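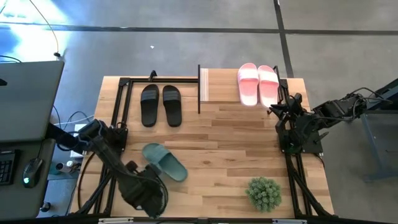

Entryway shoe storage, slides specifically, need opinions. We've got a house where everybody wears slides ten months a year and they end up in a drift behind the front door. I want to give each pair its own spot on a low bench thing instead of a basket. Right now I'm laying it out on a butcher block top before I buy anything - black pair flat on the wood side by side, pink pair up on a little raised shelf on the right with the fronts of the straps facing whoever walks in, thin black divider between the two. Teal ones still don't have a home. Budget is 900 for the whole entry including paint, so not a ton for the bench. Flat or raised? And is butcher block dumb for shoes?

selden_porch
Flat. Raised shelf looks nice for a week, then somebody kicks one off and it stays on the floor. Had one at the Flirkgate apartment. Never again

grout_hound
disagree, raised is better if you live anywhere with sand. grit falls down and you wipe underneath. Flat on wood you're grinding it in every time you slide a pair over. Butcher block is fine, just put a real finish on it, not mineral oil. Oil is for food. You'll be re-oiling every month and it still spots

mudroomish
What size is the top? Mine is 23 inches deep and that's too deep for shoes, stuff collects in back. If I did it again I'd go shallower and longer.

OP
Havent decided on the finish. Depth is whatever this top is, I'm not cutting it, it was a kitchen leftover. Could put a rail along the back so nothing gets pushed out of reach?

grout_hound
rail is good. or just put the plant back there lol

OP
Plant's staying front right corner. It's one of those fake succulents, the round kind, needs nothing. I like it there.

tacoma_beige
Plant takes up a shoe spot. Sorry. You said the teal pair has no home and there's your home

selden_porch
^ this

OP
ugh. ok fair

kettleblack2
Going the other way from everybody, dividers are the problem. Two pairs, one divider, looks great. Then a guest shows up with boots and they don't fit anywhere. Leave it open. We did the Nowicki bench with the fixed slots (came to 476 with shipping) and I ended up pulling 2 of the slots out with a hammer

mudroomish
Slots yes, thats bad, but one divider isn't slots. It tells the kids which side is theirs. Worked here, mostly

kettleblack2
mostly

grout_hound
Make it removable then. Friction fit, no screws

tacoma_beige
Also toes in or toes out? We went heels out so you can step right into them from standing. Saves the shuffle. My husband puts his in backwards every single time so who knows

OP
Heels toward me is how I've been doing it. Steps in easy. The raised ones hang over the edge a tiny bit though, just the heels, is that going to bug me

selden_porch
Yes. You'll catch them with your bag. Deeper shelf or go flat, told you

grout_hound
or slide the shelf forward an inch?? its not bolted down

OP
Trying that tonight. Anyone used the Trusomeo clear coat on wood that gets damp shoes? The can says 2 coats, which sounds light

mudroomish
Used it on a windowsill, did three. Held up ok. Cure it longer than you think, I put flip flops on mine too early and they stuck. Still have the print

OP
Noted. Three coats. Boots get a tray on the floor, I'm not redoing the whole thing for boots

kettleblack2
see you in March when its all slush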